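Sorkia Young Makers: Reading Pages
Last updated: June
Filed under: Robots and Machines > Building Together > Ages 8 to 11

How a Workshop Robot Learns to Pick Things Up

The Sorkia workshop is a shared space where families may come to build things. One group of members is building a robot arm there. The project is called Gestport. Its purpose is to pick up small parts and put them where they belong.

A robot arm is similar to your own arm in several ways. It has a shoulder, an elbow and a wrist. At the end, where you have a hand, it has a gripper. A motor at each joint makes the joint bend or turn. A computer tells every motor how far to go.

Before the members use the real arm, they practice with a simulation. A simulation is a pretend world inside a computer. It has a floor, walls and a table, and the robot in it is drawn by the computer as well. If the pretend robot bumps into the table, no part is broken and no one is hurt.
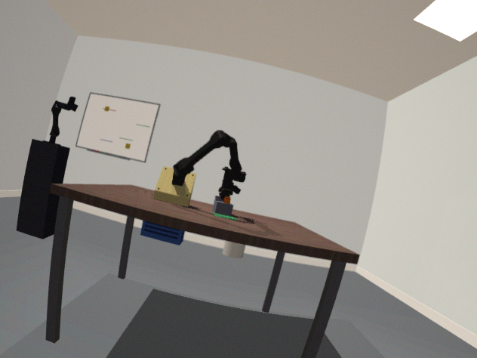 The members work on the simulation every Thursday. They type in the size of each part of the arm and the place where it should stand. Then they press a key and the computer works out how the arm would move. The arm in the Gestport program has made over 2000 practice moves so far. Many of them were misses. A miss is useful to the members, as it shows them which number to change.

Some of the numbers are very small changes. In one test, the wrist was set to turn too far, and the gripper came down beside the part each time. The members changed one line in a program called Drilta, which plans the path of the arm. They ran the test 187 more times before they were satisfied with it.

Planning a path means choosing all the points the arm will pass through on its way. You do this as well when you reach for a glass across the dinner table. You lift your hand over the plates without having to think about it. A robot must be given each step.
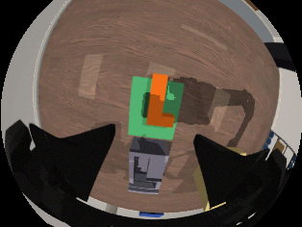 Seeing is another hard job for a robot. A camera gives the computer a picture made of tiny colored dots, and the computer must decide which dots belong to the part and which belong to the table. Strong colors help with this task. An orange block shaped like the letter L is easy to tell apart from a green mat. Shadows make the work harder, for the dark shape of the arm also falls across the wood, and a computer may mistake it for a real thing.

When the pretend arm does its job well, the members will try the same program on the real one. The real arm will move slowly at first. An adult will stand next to the stop button, and children will watch from behind the yellow line.

Words to Know
Gripper: the part of a robot that holds things.
Joint: a place where an arm can bend or turn.
Simulation: a pretend world made by a computer.

Reader Comments (3)

gentile_grade4: Our class read this page together. We would like to know whether the robot can pick up a marble.

Marble Fan: I think a marble would roll away. You should try it in the computer first.

R.T., parent: My daughter asked how long one practice move takes. Could you please add this to the page?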